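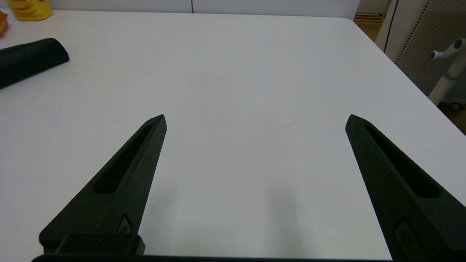

3.2 Table and item layout

Table surface for all layouts is white. We tried a patterned cloth first (the Filto print, December) and dropped it, people spent their first glance on the pattern. Wiped down between layouts. No cloth, no placemats.

Items come from what a person might leave out after a quick snack: something to drink, something in a tall can, a plate, a food item. Real packaging where we could get it, plush or plastic stand-ins for anything that spoils. The stand-in question is not trivial. In the Rornden set (Dabbas, earlier report) raters called soft food "toy" on some trials and "food" on others, and the two groups of answers were merged later by hand. We keep both labels and score them seperately.

Labels on packages stay as bought. We did not turn them all to face front and did not cover text in languages the rater may not read. Packages with large lettering get named by shape or by the drawing on them when the rater can't read the lettering, e.g. "the chip can". That counts as a correct name.

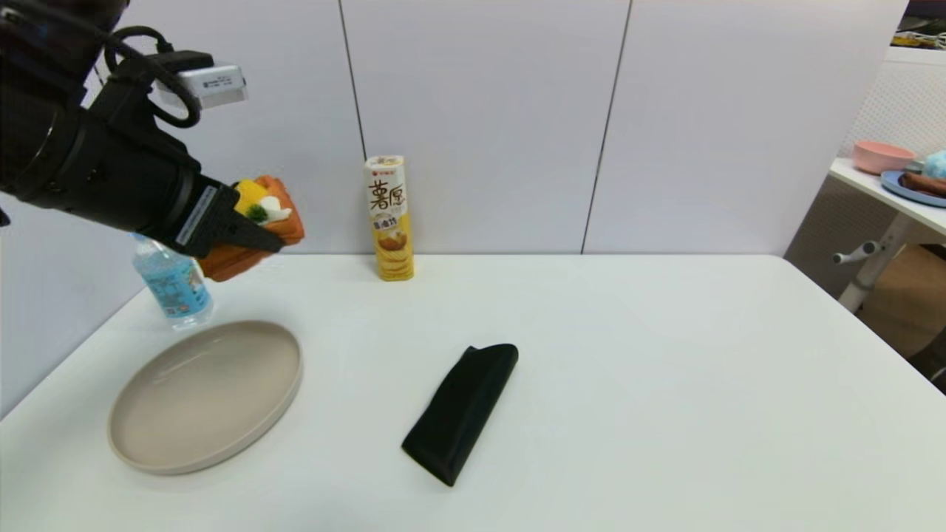 Figure 4. Snack layout. Plush sandwich or wrap, water bottle with light blue label, tall chip canister with white lid, round beige plate.

The plate is the odd one out. It goes in the left foreground in the snack layout and it has nothing on it, so raters have to decide if it belongs with the food or with stuff to be put away. Answers split here more than for any other item. Suha Dabbas argued for taking it out. Kept in, since a tidy-up task with no unclear items tells us very little about tidying.

Each rater sorted 80 layouts in 2 sittings. Sorting categories were keep out, put away, throw out, don't know. "Don't know" was allowed without limit. After removing sittings that ended early we have 1,130 usable sorts for the snack layouts, and 600 for the desk layouts, which were added late and should be read with that in mind.
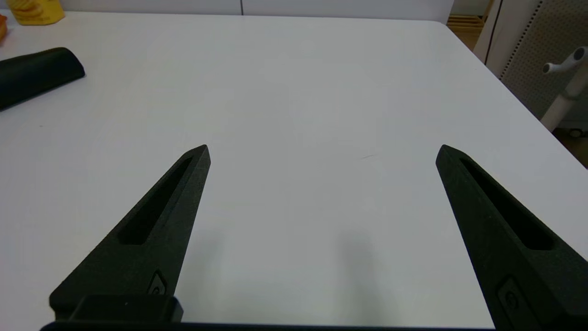 Distance to the table edge was not controlled. It should have been. Several raters wrote in the comment box that things near an edge felt "left behind" and things near the middle felt "in use", and they sorted accordingly. We went back and coded edge / middle from the layout sheets, two coders, disagreements talked through. The coding is coarse and items that straddle the line went to edge.

Sheets were printed from the Castaveo template with the item names in a fixed order, drinks first. Order effects for the names were not tested. Section 4 gives the sorts by item and then by postion.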